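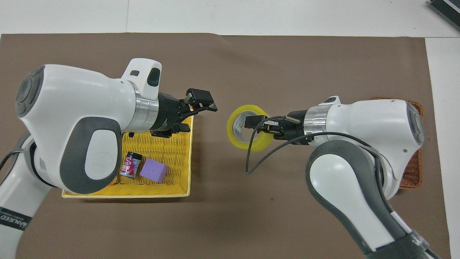 Yellow basket, brown paper down, one can and one lavender cube so far

Cerkatness
June 2024

Right, a few of you asked how I do the odds-and-ends basket after I mentioned it last week, and I said I'd write it up properly, so settle in with a cuppa because I'm not known for being brief.

The basket is the yellow woven plastic sort, shallow, with the lattice bottom. I've tried deep ones. I had a lovely deep one with handles and it swallowed everything I put in it for the better part of a year. A shallow tray shows you the lot in one glance, and you get annoyed by it much sooner!

Mine came from Skellenia, the homewares place in Jiscombe next to the bakery -- the one with the mops out the front. They stack them by colour near the register. I went in for pegs and came out with a yellow basket and no pegs, and if you've ever been in there you'll know exactly how that goes.

Before anything else I put the brown paper down. My table is white and I love it dearly, but it shows every scuff and ring and bit of fluff, and things that come out of the bottom of drawers are never as clean as you hope. Plain flat brown, nothing printed on it. You don't need to cover the whole table either, I leave the white showing down one side and along the back.

I don't fuss about the edges. They're never quite straight and I've made my peace with that (took me a while, I used to rule them with a pencil).

The other thing I love about the paper is you can write on it. If I find a key and don't know what it's for, I put it down and scribble "shed??" next to it and carry on. Then when I've walked around the house trying it in every lock I own, I come back and there's my note. At the end the paper gets folded up with the crumbs inside and out it goes.

Now, what goes in the basket. Only things that have no home. If something has a home it goes home, even if home is at the other end of the house and your knees are sore. The basket is for the can you don't have a shelf for and the foam block that belongs to a set you packed away ages ago.

That little can with the black lid is a good case, with all its pink and red and white and the big stylized lettering. I'm a fool for a nice label. I'll keep a can for years on the strength of the label alone and then I'm surprised that the cupboard won't shut. So it goes in the basket, and it has to earn a shelf like everything else.

And the lavender cube! Foam, soft purple, a couple of dots on the top like it's hoping to be a dice when it grows up. I have a real weakness for foam blocks. They're quiet, they don't hurt when you tread on them in the dark, and visiting kids of any age will stack them. They're also the first thing to escape under a couch.

I stand cans upright, always. Once they're lying down they roll, and once they roll the basket turns into a jumble and you stop looking in it. Soft things can go wherever they land near the front.

How long does it stay out? My rule is until the basket is full or until I need the table for dinner, whichever comes first. It's usually dinner. Then the whole basket lifts off in one go and sits on top of the fridge, where I can see a bit of yellow every time I get the milk out.

I got serious about this in November, when we had the long wet spell and I decided I'd do every drawer in the house. I did not do every drawer in the house. I did the kitchen ones and the hall one and half of the laundry, and I'm still pleased about it, because the hall drawer opens now without the trick where you lift and wiggle.

Cost, for those who like to know: the paper is the dearest bit over time. I buy the 200 metre roll and it should last me until I'm very old indeed. My sister-in-law uses old newspaper and says I'm being posh. The ink comes off on your hands though, and then it's on the white table, and you're back where you started with a damp cloth and a bad mood.

Someone from over Vallejo Road way asked whether you could use a baking tray. You could! It'll slide about a bit and it's noisy, and you'll want it back when you're making biscuits. I'd sooner have something that's only for the job. But use what's in the cupboard before you buy anything, please, the whole idea is to have less stuff.

I'll do another of these on the string drawer if anyone wants it. It's a grim one and I've been putting it off, so a bit of peer pressure would help.

Oh, and before I forget -- wipe the basket out when it's empty. Grit gets down in the lattice. I take mine out to the garden tap, give it a good blast and leave it upside down on the step, and more than once I've gone out the next morning and found it in next door's hydrangeas, so pop something heavy on it if it's windy.

2,146 likes · 564 comments · 200 shares

Filed under: Home & Tidying / Small Jobs

Home Explore Saved Messages Profile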